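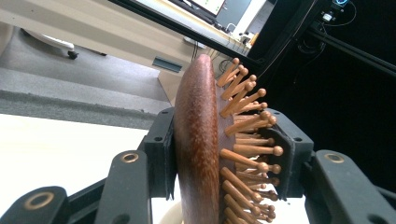
A wooden paddle brush seen from the side. Photo: Kimuvell Household Collection

Wooden paddle brush

A wooden paddle brush is a hairbrush with a broad, flattened head and pins made of wood in place of bristle, nylon or metal. It is used mainly for detangling and smoothing medium to long hair. The type is sold widely for everyday home use and is also kept by some salons for dry brushing before a wash.

The word "paddle" refers to the shape of the head, which is wider and flatter than that of a round or half-round brush. Brushes with a narrower oval head are often sold under the same name, and there is no agreed width at which one becomes the other.

Parts

The main parts are the body, the pin face and the pins. The body includes the back of the head and the handle, and in many brushes these are cut from a single piece of wood. The back is usually rounded over and sanded smooth so that it sits comfortably against the palm when the brush is held by the head.

The pin face is the flatter side from which the pins rise. In cushioned brushes it is a rubber pad set into a recess in the head, with a small air hole that lets the pad give under pressure. In other brushes the pins are set directly into the wood, which gives a firmer feel and leaves no pad to split or come loose.

The pins are small dowels with rounded ends. The ends may be turned as part of the pin, giving a ball tip that is slightly wider than the shaft, or simply sanded to a dome. Ball tips slide over the scalp without scratching but can catch on fine hair if the neck below the ball is cut too sharply. Pins are commonly set in staggered rows, so that hair passing between two pins in one row meets a pin in the next. On many brushes the pins also splay outward from the centre, those near the tip leaning forward and those at the sides leaning away.

Materials

Beech, maple, bamboo and olive wood are all used for bodies. Bamboo is a grass, though brushes made from it are generally sold as wooden. Darker reddish-brown bodies may be made from a naturally dark timber or from a pale one that has been stained, and the two can be hard to tell apart once finished. Pins are often left paler than the body. They need a close-grained material that will not splinter when turned to a small diameter.

Finishes include oil, wax and clear lacquer. Oil and wax leave a low sheen and can be renewed at home. Lacquer resists water better while it is whole but tends to flake at the edges of the pin holes, where it is hardest to repair.

Manufacture

The body is sawn from a blank, shaped on a router or copying lathe and sanded in stages. Pin holes are drilled with a jig that sets both the spacing and the angle. The pins are dipped in glue at the base and pressed or tapped home. In cushioned brushes they are pushed through the rubber pad from behind, and the pad is then fitted into the head.

In the Senon valley, where brush making was once a winter trade, the body and the pins were made in different workshops. A pin turner was paid by the tray, and a tray held 2,000 pins. Brushes from Senon had 320 pins in the large size and were finished with linseed oil. The last of the valley's workshops, Mahama, moved to machine-cut pins but kept the older drilling pattern.

Use

The brush is normally used on dry hair. Long hair is worked from the ends upwards in short strokes, with the section held above the tangle to avoid pulling at the roots. Once the knots are out, full strokes can be made from the scalp to the ends.

Wooden pins build up less static than most plastic ones, particularly in heated rooms. They are also thicker than metal pins, so fewer fit on a head of the same size, and the brush may pass over small knots in very fine hair. Tightly curled hair is usually detangled with a wide-toothed comb or with the fingers, as a dense brush pulls the curl apart.

The same pattern of pin is used in brushes for long-coated dogs, which usually have a shorter handle and a smaller head.

Care

Loose hair should be lifted out after use with the fingers or the tail of a comb. Dust and oil collect at the base of the pins and can be loosened with a soft toothbrush dipped in soapy water. The brush should not be soaked. Water that enters the pin holes swells the wood and weakens the glue, and in cushioned brushes it can be trapped behind the pad. After cleaning, the brush is wiped and left pins down on a towel, away from radiators and direct sun.

An oiled body can be rubbed with a little plain oil when it looks dull. Ivau brushes, which are waxed, are supplied with a small tin of the maker's polish, enough for 2 coats.

A broken pin can be sanded down level with the face. Replacement is possible on solid heads by drilling out the stump and gluing in a new dowel, but it is seldom done on cheaper brushes.

See also

Bristle brush
Comb
Cushion brush
Wood turning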